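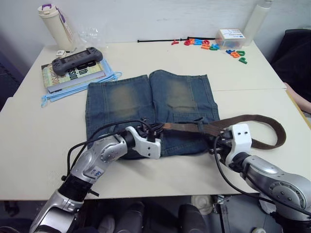
Orsolya Veres
Research Fellow in Domestic Practice, Neltero Institute for Home Studies

4.2 Belts, loops and the trouble with "putting away"

When we began talking with people about how they look after their clothes, we had a fairly tidy idea of what we would be told. We expected to hear about washing and folding, and about the drawer that never quite closes, and we did hear a good deal about all of these. What we had left out of our plan almost entirely was the belt. It came up in the very first conversation and kept coming back, usually with a sigh or a laugh, and by the end of the October visits we had enough material on it to give it a section of its own.

The difficulty is easy to state. A belt belongs to a pair of pants or shorts while they are being worn, and to a hook or a drawer when they are not, and the moment of passing from one state to the other is nearly always skipped. Halvard Moen, who kept house for a family of five for many years before he retired, told us that he considered a belt left in its loops "a job half done and hidden." Parveen Mollah took the opposite view, and took it cheerfully. She leaves the belt where it is until wash day and sees no reason why anyone should do otherwise, as the same belt will be wanted with the same shorts tomorrow.

Figure 2 (top of page). Denim shorts laid flat on a table, waistband toward the near edge, with a brown woven belt across the waist. The tip is at the left; the rest of the strap runs out to the right in an open loop.

We found it useful to talk over the belt with the garment spread out flat, as in Figure 2, and we came to prefer this to talking about it in general terms. People who had said they "just put it on" would look down at the waistband and begin to tell us about the order in which they take the loops, which hand leads, and what they do with the long end while they are busy with the short one. Most of us thread a belt while we are already wearing the shorts, by feel, with one hand passing the tip along behind the back to the other. On a table all of that changes. The loops can be seen, which helps, but the body that used to hold the waistband open is missing, and the cloth lies down on itself and has to be coaxed up a little at each loop.

A woven belt makes its own demands here. Rozália Dudás, who mended clothes for a living and still does so for her neighbors, explained to us that leather is stiff enough to be pushed through a loop from behind, whereas a woven strap prefers to be pulled. Her way is to feed the tip under, let it come out a finger's length on the other side, and only then take hold and draw it along. She likes to leave the slack lying in a wide curve on the table, well clear of the cloth, so that it follows without twisting. If it does twist, she says, you will not notice until the last loop, and then you will have the pleasure of starting over. I have tried her method at home several times and can report that she is quite right about the pleasure.

Denim came up often as well, for it seems to be the cloth that people are most willing to forgive. Faded places like the tan patches down the legs of the pair in Figure 2 were spoken of with real fondness, and two of our households told us they would not think of folding such a pair with the same care as a good pair of dress pants. Yet these same people had firm opinions on the waistband. It should lie straight, the pockets should be smoothed down, and the belt, if there was to be one, should be flat the whole way across. Máté Sipos put this down to habit from his school days, when clothes for the morning were laid out on a chair with the belt already in them.

This brings us back to the question of what counts as finished. In eight of our conversations the belt was said to be "put away" when it was in the shorts and the shorts were in the drawer. In five it was put away only when it had been taken out and hung up or rolled. The two groups did not differ much in how neat their homes were, as far as we could tell from sitting in them and drinking their coffee. They differed in whether they thought of the belt as a part of the garment or as a thing in its own right, and we take up the same question in the next section in connection with shoelaces and drawstrings.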